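Tundar Table Oil, 250 ml

I make this in the back of my shop in Nokville, in batches of 21 bottles, and I've used it on my own kitchen table for 15 years (through two house moves and one very messy toddler!). It goes on thin, smells faintly of oranges and doesn't leave that sticky feel you get with some of the cheaper oils.

Wipe it on with an old T-shirt, leave it for 30 minutes, then buff off whatever's left. Bare wood wants two coats – very thirsty old pine might want three. Please don't use it over varnish, it'll just sit there and sulk.

One bottle does a table for six with a bit to spare. Georges Hijazi at the Atbridge shop keeps a few on the shelf too, so ring him if I've sold out. Postage is the same for one bottle or four, and I send everything out by
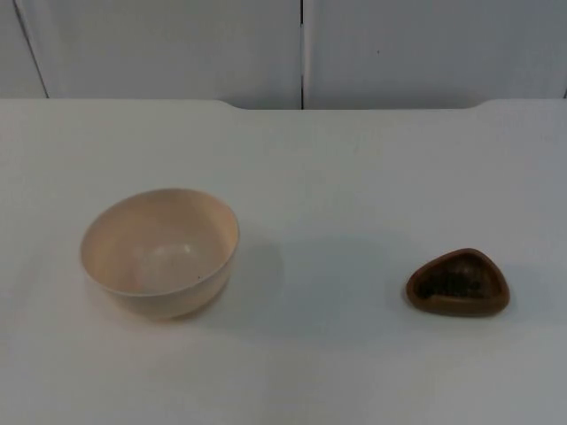 10 in the morning, so orders that come in overnight go the same day.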